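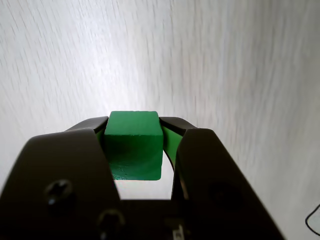

Skamthorpe Town Board > House and Home > Paint and Color

Thread: Has anyone lived with a green kitchen for more than a year?

mudroom_mabel
Posted Sunday, January 19, 2025
We close on the little house behind the Skamthorpe feed store next month, and the kitchen is currently the beige of a dentist who has given up. I want green. My husband wants "a white, but an interesting one," and we have been having that conversation since July. I own 30 sample cards and no opinions I trust. Has anyone painted a whole kitchen green and still liked it a year later? Walls and cabinets, or just one? North window, one ceiling light, oak floor.

gravelpit
Did ours five years ago, cabinets only, a dark green from the Prollora line. Still like it. It shows flour, dog hair and every fingerprint ever made, but so does a black car and people keep buying those. Leave the walls pale. With a north window you'll be cooking in a cave otherwise.

tenpenny_nell
Gonna disagree with gravelpit. Pale walls and dark cabinets is what every rental in town has had for the last few years. If you want green, get in the green. We did walls, trim and cabinets in one color and it's the only room in the house guests say anything about. Some of what they say is even nice.

gravelpit
I've been in that kitchen, Nell. I couldn't find the door.

tenpenny_nell
You found the pie.

old_storm_window
Whatever you pick, don't pick it off the card. A card is two inches of color with white all around it, and your wall isn't. Paint a big piece of poster board, two coats, and move it around for a week. Morning, supper, lights on, lights off. I skipped this step once and had a hallway the color of canned peas until the kids left for college.

mudroom_mabel
Poster board is a good idea. Right now the cards are taped to the cabinets at the apartment, which faces south and has nothing to do with anything. Front runners are Hajji (grayish, a bit like sage that's been in the cupboard too long) and Tramura, which is a lot more green. Husband calls Tramura "the pool table."

halfcoat
Tramura is my downstairs bathroom. It goes on looking like a cartoon frog and dries two shades deeper, so don't panic and drive back to the store with the roller still wet like I did. In a bathroom I love it. In a kitchen I'd be nervous with meat. Green walls bounce onto everything, and a raw chicken breast does not need help looking suspicious.

tenpenny_nell
That's your light bulb, not your paint. Get warm bulbs.

halfcoat
I have warm bulbs. I have had three kinds of warm bulbs. The chicken remains unwell.

gravelpit
Nell is partly right on the bulbs, but halfcoat has a point too. Strong color on four walls does tint the room. On lower cabinets you barely notice, most of it is pointing at your knees.

sillcock
Nobody asked about money, so: we got a quote of $2,423 to have our cabinets sprayed, doors taken off and done in a shop. My brother-in-law offered to brush them for beer. We went with the beer. Two winters on, the doors around the sink are chipping and the rest look fine from the living room. Make of that what you will.

old_storm_window
Did he sand?

sillcock
He says he sanded.

old_storm_window
So no. Clean off the grease first, then sand, then a bonding primer, then let the color cure before you hang anything. Dry to the touch is a different thing from cured. I'd give it a couple of weeks and eat a lot of sandwiches.

mudroom_mabel
Okay. Poster board went up tonight, one of each. Husband walked past Hajji twice without noticing it was green and has announced he could live with it — I'm choosing to hear that as enthusiasm. Tramura on the lower cabinets only is still on the table as far as I'm concerned.

tenpenny_nell
Coward. Do the ceiling.

gravelpit
Do not do the ceiling.

halfcoat
If you want to try Tramura, I've got most of a gallon in the basement and I'm not repainting that bathroom. It's yours if you bring your own bucket. Message me after 5, I'm on days this week.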